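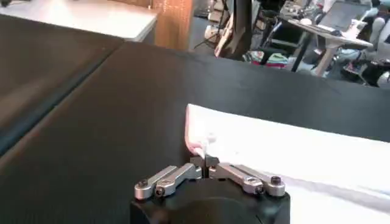 Filed under: Course Notes / Textiles and Everyday Life

Unit 4: Why Cloth Drapes the Way It Does

Last time we finished with yarn, and several of you stayed behind to argue about twist. Good! Keep arguing, because twist comes back today. We're moving up one level, from the yarn to the cloth, and asking why one fabric falls in soft folds while another stands away from the body like cardboard.

Drape is what a fabric does under its own weight. Two properties do most of the work. The first is bending stiffness: how much the cloth resists being curved. The second is shear: how easily the little squares between warp and weft can lean over into diamonds. Paper bends in one direction quite happily, but it won't shear, so you can't lay a sheet of it over a ball without creases. A loose wool will go over the same ball almost smoothly. Try it at home with a napkin and an orange, it's a lovely thing to watch.

Weave structure

Plain weave crosses over and under at every thread, so the yarns are locked at many points and have little room to move. Twill skips threads and has fewer crossings. Satin has fewer still, with long floats lying on the surface. Given the same yarn and the same thread count, the satin will usually hang more softly than the plain weave. Students often credit the fiber for this ("silk drapes, cotton doesn't") when the weave deserves a good share of the praise. A stiff silk organza will cure you of that idea in a minute.

The bias

Take a square of plain weave and pull it along the warp. Very little happens. Now pull corner to corner - it stretches, narrows, and springs partway back. You are shearing the cloth, and the yarns themselves have hardly lengthened at all. A skirt cut on the bias clings and swings for this reason, and its hem needs to hang overnight before anyone trims it. Refilwe Mnguni's handout on the Maluleke pattern archive has a beautiful bias-cut panel on its second page. Please look at the grain arrows before you look at the dress.

Measuring drape

The usual method is simple. A round sample is laid over a smaller round support, the overhanging edge falls into folds, and we look at the shadow it casts from above. The drape coefficient is the area of the shadow from the overhanging part, divided by the area that part would have if it stayed flat, times 100.

Worked case from our Folden wool sample:
Overhanging ring, flat: 800 square centimeters
Shadow of the overhang: 408 square centimeters
Drape coefficient: 408 / 800 x 100 = 51

A low number means a limp cloth, a high number a stiff one. 51 is comfortably in the middle, and you could make a very nice coat lining or a full skirt from it. Remember that two fabrics can share a coefficient and still look quite different, one with a few wide folds and the other with many narrow ones. Always sketch the fold pattern next to the figure.

Finishing

Washing, starching, brushing and pressing all change the result. Starch glues yarns together where they cross, so shear drops and stiffness climbs. Hüsnü Tatlı will bring the Vusholm linens in March, the same cloth before and after softening, and I really can't wait for you to handle them.

For next time

Read the chapter on knits. Bring one fabric you love and one you can't stand, and be ready to say which property is responsible. Lab is in room 1033, and the scissors stay in the room this time, please.

We use cookies to remember your settings and see which course pages get read. Accept all | Manage choices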